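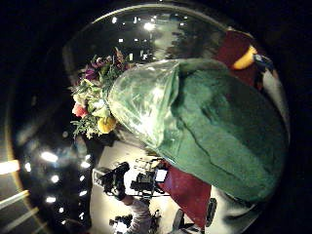 Skusodon hand-held gripper, model 122

The Skusodon is a two-finger gripper with a trigger handle and a wrist-mounted fisheye camera. It is carried by a person and records handling work for later use in training robot arms. Typical subjects are soft, wrapped or irregular goods: bouquets in cellophane, folded cloth, bagged produce.

Build
Body in glass-filled nylon, fingers in moulded silicone. Finger pads are replaced by removing two screws. Weight with battery is 376 g. The handle fits either hand – the trigger guard is reversed with the supplied key.

Camera
Fixed focus, 173-degree lens. The image is circular with a black surround and is stored without correction. A calibration file is supplied with each unit and must be kept with its recordings. Direct ceiling lights may leave glare streaks outside the circle. Exposure can be locked from the handle menu.

Grip
Opening and trigger position are logged with every picture. There is no force sensor on this model. For stems and other thin bundles, fit the ribbed pads (ordered separately) and set the stop screw before recording.

Servicing
Pads should be checked after 1,000 closures. Repairs are carried out at the Darnodholm workshop. Units bought before May need the newer trigger spring, part supplied free on request.

In the box
Gripper, battery, charger, key, one pair of smooth pads, wrist strap, printed calibration sheet.

Trade orders: Macarena Toledo, Barrientos, Skorkthorpe office
Page revised December 26, 2024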